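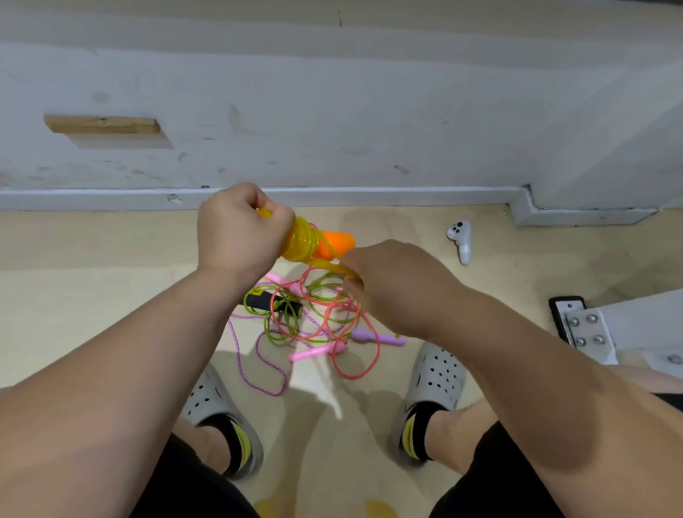

Too many rope episodes end with the coil still half open, was Mai's comment on the shared log, and the split should be by end state before anyone trains on it again. Agreed. I relabeled until the battery warning came on.

2022-01-22

Club target for the Clisteck task set is 4,000 episodes. Count tonight: 3,213. Of the ones I reviewed, 29 go out for bad start and end marks.

Rope rules, revised:

- One rope per episode, picked from the pile.
- Episode starts at first contact with the cord and ends at release.
- Both hands stay in view while coiling.
- Handle color goes in the label, cord color in the notes.

The Zoltier policy still treats crossed loops as one object. Tried 2 changes to the crop size. Loss went down on the second, but the grasp point still drifts toward the handle. Will rerun with the new split and the old learning rate.

To do: rename the September folders, charge both controllers.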